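Packing Clothes for the Move to Urville

The following account sets out the method by which the clothing of this household is being prepared for transport. It is published in response to several inquiries from readers of the earlier entry on books and crockery.

The lease at Grudham ends in August. Most of the furniture will be carried by Drumer, whose rate depends on the number of cartons and on their weight. Clothing is therefore packed at home, in cardboard boxes kept from previous deliveries. The allowance for clothing and linen is 138 kilograms. A second quotation, from Vasseur, came to 670 euros with a larger allowance, and was declined.

Each garment is examined before it is packed. Items with missing buttons or open seams are placed in a separate bag for repair. Items not worn in the past two winters are offered to Morena Marras, who collects for the clothing exchange at Urville and has asked that everything be washed beforehand.

Trousers and knitwear are folded lengthwise once and laid flat along the box. Socks are kept in pairs, with one pair knotted or rolled together, and placed against the side walls where a folded garment leaves a gap. Shoes are not packed with clothing. Heavy coats will travel on their hangers in the car.

Boxes are packed on a table at standing height. The previous practice of packing on the floor was discontinued after the third box, for reasons connected with the author's back. The plastic tablecloth may remain in place, as it wipes clean and does not catch on wool.

Handholes in the cardboard should be left clear until the box has been carried to the hallway. Where small items might fall through, a folded pillowcase may be placed behind the opening. Tape is applied to the base twice and to the top once. The room of destination is written on two sides.

Solène Aubert has kindly offered the use of her garage for any boxes that are ready early. These should reach her before six in the evening.
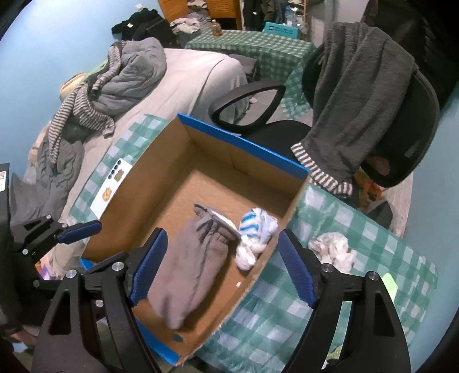
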